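From: Riku Iwasaki
To: linen-care list
Subject: Re: Towels going stiff and short after a few months

Charmaine Khumalo wrote:

> We took delivery of a batch of Arnik terry towels in March (lot 1051,
> sold as 500 gsm). They were fine for the first weeks. Now they come
> out of the dryer stiff, they don't pick up water, and they are
> visibly shorter than the spares still in the wrapper. The width has
> hardly changed. Housekeeping wants to double the softener. The
> supplier says we are drying too hot. Is either of them right?
> Washer is a Jeder, program 4, Betier powder at the dose on the bag.
> Water is hard here, no softening plant.

Charmaine,

You have two separate faults and I would keep them apart.

Shortening first. Terry is woven with the ground warp under high tension and the pile warp slack. When the cloth is wetted and tumbled without load, the ground warp relaxes and the towel gets shorter along its length. The weft was under less tension to begin with, so the width moves very little. What you describe is therefore normal in kind. Most of it should happen in the first few washes and then level off. If your towels are still losing length after 23 cycles, which is where I stopped my own count, then heat in the dryer is adding to it and the supplier has a point.

To find out, take three unwashed spares and sew marks along the length and across the width, well in from the hems. Hem tape shrinks at its own rate and will pull the edge measurements off. Wash and dry with the normal load, let them sit overnight in the same room, measure flat with no hand tension. Repeat after every cycle and plot it. A curve that flattens is relaxation. One that keeps sloping is the dryer, or over-drying at least – check whether the Jeder's partner dryer is stopping on time or on moisture.

On weight: don't trust the gsm figure on the label after washing. The cloth has contracted, so the same fiber sits on a smaller area and the number goes up. I had one towel at 287 g before and after, no measurable lint loss, and it still "gained" a weight class if you divided by the new area. Graham Fothergill made the same point here a while back in the thread on robe fabric. Compare whole-piece weights only, conditioned in the same room.
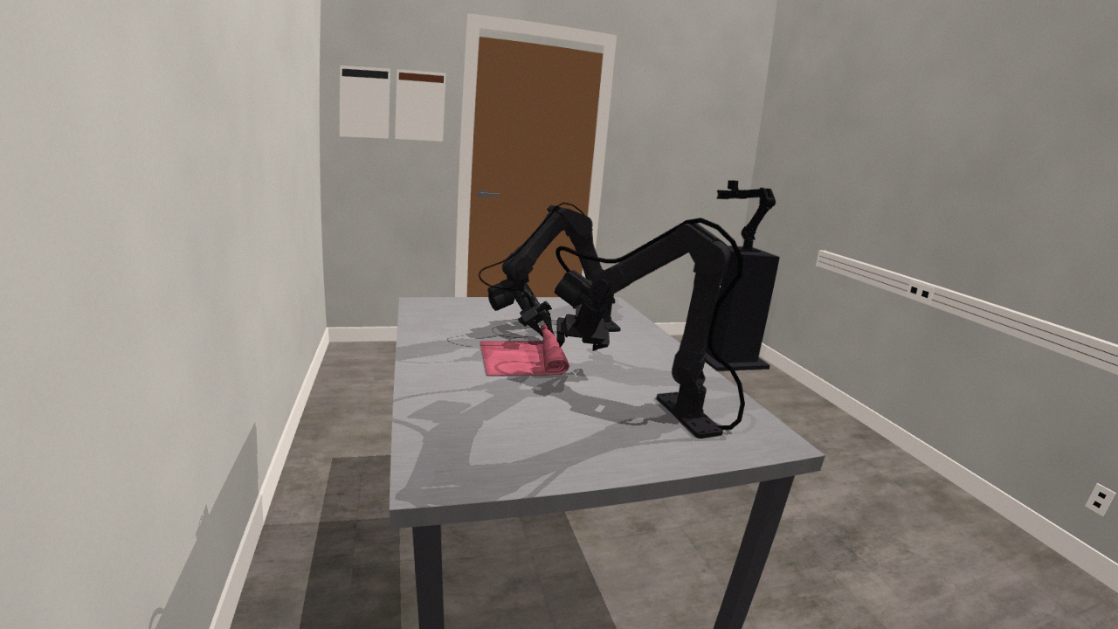
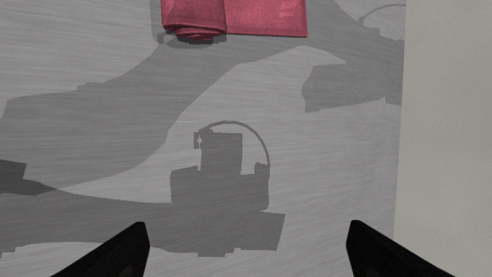
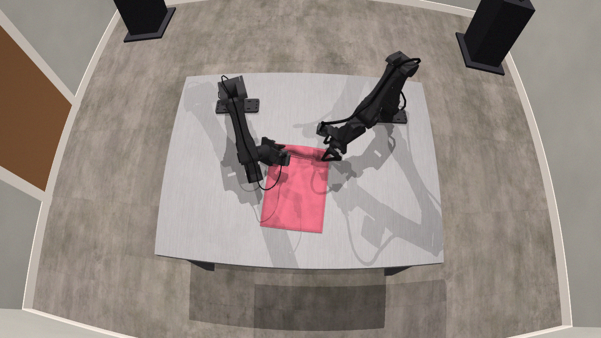 Pink towel on the gray table: part rolled in the first two, mostly flat with a folded strip at one end in the third.

Now the stiffness. More softener is the wrong direction. Cationic softener leaves a fatty layer on the pile, and that layer is a good part of why the towels won't pick up water. With hard water you also have calcium carbonate and precipitated detergent residue in the loops. Softener covers that up for a cycle or two and then traps it.

What I would do, in order:

1. Get an actual hardness value for the incoming water. Strips are good enough for this.
2. Look up the Betier dose for that hardness. The figure printed large on the bag is usually the soft water one, and the table is in small type on the back.
3. Run one strip wash on a test load: hot, full detergent dose, no softener, then a second wash with nothing added. If the second wash foams, you had residue.
4. Put a measured amount of citric acid in the last rinse. Keep it well away from any chlorine bleach step.
5. Repeat the drop test. One drop of water from a pipette onto the pile, time until it no longer shines. Do it at several places on the towel, as the border always reads slow.

Jirayu Sukprasert ran more or less this sequence at the Jitpraphai guesthouse, where the water is also hard. The absorbency came back before the hand did. The loops stayed a little harsh for several more cycles, so don't judge it on feel after the first load.

I would also look at loading. Program 4 on that machine has a low water level, and if the drum is packed the rinse is poor whatever you dose. Try it at three-quarters load before you change anything permanent.

Jaruwan Saithong has the drawing for a measuring template (acrylic, two scribed lines) and said she would send it to anyone who asks. It saves arguing over where the tape goes.

If you post the hardness value and the first few shrinkage readings I can put them next to mine. Please also say whether the spares are from the same lot – Arnik changed the ground yarn at some point and I don't know which side of that 1051 falls on.

Riku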